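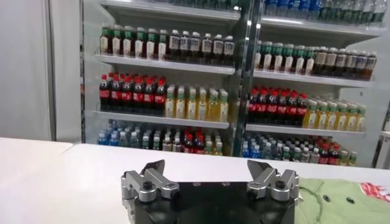
Slide 1. White tabletop, counter section at left.

Opening. State the scope: substitution rules in under-8 recreational soccer, and what happened to attendance when the Geswood league changed them. No coaching philosophy in this talk.

Background. Geswood plays four-a-side, four short quarters. Rosters were set by school and ranged widely in size. Under the old rule a coach could substitute at any stoppage. Playing time was not recorded. Parents complained, mostly by email, mostly in the second half of the season.

The change. Fixed rotation, printed before kickoff. Each child is assigned two full quarters as a minimum. Roster size is capped at 7. Goalkeepers are not used at this age, so the rotation has one type of slot. Pause here and show the sample card. Point out the column for late arrivals.

Data. Attendance was entered by team managers in Tondik after each game. We have 1031 player-game entries from the spring season. Of these, 157 are absences. Entries marked "left early" were kept as attended. Mention that the fall season was logged on paper and is incomplete — do not offer a before-and-after percentage, even if asked.

What can be said. Absences cluster in the first game slot on Saturday. They do not cluster on weaker teams. Children who refused to go on the field at their first game usually went on by the third. Managers recorded this in the comments field, so treat it as anecdotal.
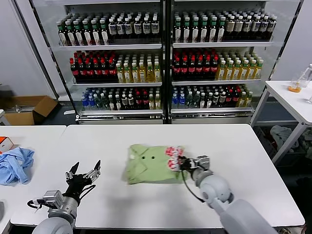 Slide 2. Light green garment, folded, on the white table.

Uniforms. Keep this short. Shirts are now handed out at the first practice and stay with the family until the last game. Laryea used to collect them weekly and has stopped. Celmont still does. Numbers must match the rotation card or the referee will send the coach back to fix it.

Problems. The card fails when two children leave mid-quarter. Current practice is to play short until the quarter ends. Coaches dislike this. A proposed fix is a floating slot, to be tried in March.

Questions. Expect one about siblings on the same team (allowed, same card) and one about keeping score (separate matter, refer to the rulebook). Leave the sample card on screen.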